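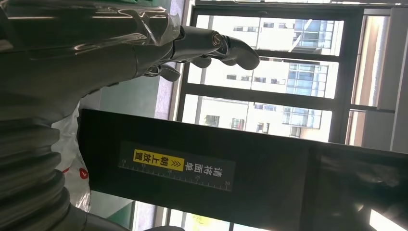 Bright window, crumpled white bag. Monday morning in a nutshell.

6/23/25

Right, a few of you asked how the move to Distbridge went, so get comfy, because I've never told a short story in my life (my apologies to anyone reading this at a bus stop).

First thing – we hired a van from Prins and it was lovely, very clean, with a proper step at the back. We'd been quoted 487 pounds for the day and I very nearly went with my cousin's trailer instead. So glad I didn't! It's 2 flights of stairs at the new place and the lads took them at a trot.

Print this page

The bookcase is the sad part. It's the big Pinusby one I've had since my first flat, and it would not go round the bend on the landing. We tried it upright, we tried it on its side, we had the banister off. In the end it came apart in the hallway and I've kept every screw in a jam jar, labelled, like my mum would have.

Books, then. I own 700 of them, and I know that because I wrote each one down for the insurance while I was packing (three evenings, a lot of tea, and I stopped to read far too many first pages). Small boxes, please, if you're ever doing this. A big box full of hardbacks is a cruel thing to hand to another person.

The kitchen is nearly straight. The kettle was the first thing out and the tin opener was the last, so we had toast for two days and then toast with beans. The Grovus curtains from the old front room are miles too long here, but I'm going to take them up myself and I'm quite looking forward to it.

The neighbours have been ever so kind – a lemon cake on the step, and a note with the bin days written out. I've been told the garden is best in October, when the big maple at the bottom turns, so I'm leaving the beds alone until I've seen what's what.

E-mail this to a friend

More tomorrow, if I can find the box with the phone charger in it.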